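March
Minutes taken by Melahat Dağdelen

Present: Ferhat Karakaya (chair), Tadhg Lynch, Ivan Hrytsenko, Melahat Dağdelen. Apologies: Ekrem Baysal.

1. Open day visit to Birkau
Tadhg and Ivan reported back, and it was great to hear! Visitors could try the hand-held gripper themselves on clothes and floral cloth – Tadhg had three turns and would have stayed for more. Ivan liked how little you have to be told before you start (squeeze, lift, let go, and off you go). The Birkau team said they have 3,308 recordings so far, 851 of them with denim.

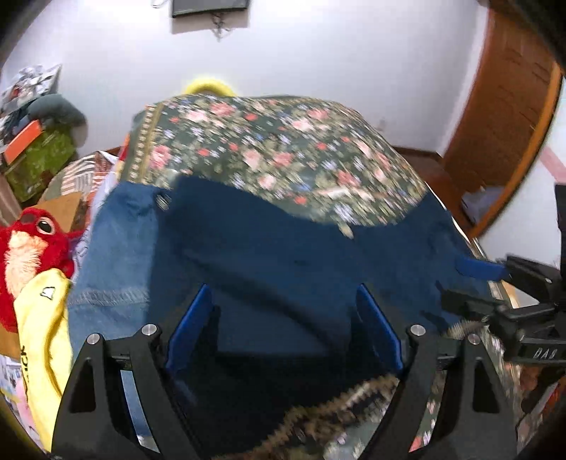

Ferhat asked if the same tool could come to our own open day at Trirnville. Ivan thinks yes, if we can offer a table and a power outlet. Everyone was very keen, Melahat included.
Action: Ivan to write to Birkau before the next meeting.

2. Hall booking
The Lalero room is free from 2 p.m. Agreed to take it. Tadhg to ask about parking and the side door key.

3. Any other business
Ekrem sent a note asking for name badges in bigger print. Agreed.

Meeting closed at 8:40 p.m.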